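27/01/2023

Up far too early again, and writing this at the table with my second mug of tea because if I leave it until tonight I'll fall asleep over it (see most of October). I finished the meetings book! All of it, even the appendix with the sample agendas, which I had fully intended to skip. I've got 24 sticky notes poking out of the side and it looks like a hedgehog.

I'm giving the talk on it at the Bovville breakfast, and so far I have an opening and a joke that I'm not sure about. Florante Agbayani asked me to keep it to half an hour this time. Fair enough, as I did go on a bit with the one about pricing, but half an hour for a whole book is tight and I always want to tell people about the odd little stories in the middle chapters – the ones that have very little to do with the main point and are the only bits I remember a year later.

The main point, then, as far as I can boil it down before breakfast: a weekly meeting should have the same shape every week, it should start on the minute, and anything that can't be settled in the room gets a name and a date next to it. I know. I've read that before in at least four other books. But this author is very good on why teams give up on it after a month or so, and I found myself wincing at page 154, where she describes a manager who keeps "parking" the hard subject until everybody has stopped bringing it up. I have been that manager. I was that manager at Lawal for the best part of two years, with the rota business, and I still think about it in the shower. 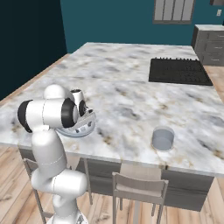

Afternoon, after the Sarkus call

Well, that was a good one. I tried the book out on them, sort of on the sly, by asking each person to say what they wanted decided before we started. There was a long silence (I counted to ten in my head and nearly cracked) and then the woman who looks after their orders said she wanted somebody to tell her whether the Cunholm depot was staying open or not, since she'd been asked by three customers and had been making it up. You could hear everyone breathe in! We spent the whole call on that and didn't touch the rest of the agenda, and I think it's the most useful hour I've had with them.

I do wonder if I'm cheating a bit by being the outsider. It's easy for me to ask the rude question, as I'm gone by teatime. The book has a short section on this, but it's written as though every company can afford to have someone like me sitting there, and most can't and shouldn't. I'd like to say something about that in the talk. Maybe that the job of asking could move round the team, a different person each week? I tried it once with a smaller group and it was a bit stiff to begin with, then one of the quiet ones turned out to be brilliant at it.

I've also got my usual grumble, and it's numbers. There's a chart claiming to come from 757 meetings and not a word on whose meetings they were, or how long, or who was doing the counting. I shan't use it.

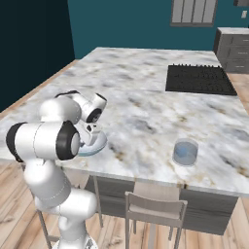 I'd much rather tell them the depot story with the names taken out, if Sarkus don't mind, and I must ask before I put it on a slide. Note to self: ask tomorrow, in writing.

Handout is half done. I want it on one side of one sheet and at the moment it's creeping over onto the back, mostly through my own fault for putting in quotes I like. The writing limit I set myself was 1,000 words and I'm past it with the last two chapters still to go. So the quote about the orchestra comes out, and probably the one about the ferry, though I'm fond of the ferry. I could always read that one aloud if there's time at the end. There won't be time at the end.

Still to do: email Florante the title (he's been very patient, and "Something About Meetings" won't look good on the sign-up page), find the clicker, and decide about the joke. Next on the pile is a fat one on hiring that I've been putting off since the autumn, and I've promised myself I won't open it until the slides are finished.

I've read the first chapter. It's rather good so far.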